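Can a machine do the chores yet? Speaker notes, Skostcombe village hall, 14 December 2024

Opening

Thank everyone for coming out, and say straight away that the answer is "some of them, slowly" — people like to know where they're headed, and then they can settle down with their tea.

Begin with the repair bench at Graltier. Folk imagine the hard part of shop-floor work is the lifting. Talk instead about the fiddly things: little joints, nuts tucked behind a bar, and anything clear and shiny, where a camera is as likely to see the room as the part. Leave the slide up for a good while. 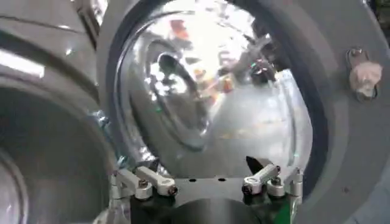 What Rornik managed in September

Their trial ran to 77 jobs, and 11 needed a person to step in. I think that's rather good, though do mention that the jobs were chosen kindly. Pace, the older system, cost around 2000 pounds to set up and mostly sorted screws.

Then on to the house

Socks, cups, the washing-up. Ask for hands: who would let one near their best glasses? Let them chat a bit, it's the nicest part of the evening.

If time is short, skip the bit about batteries and go to questions. Leave the leaflets by the door.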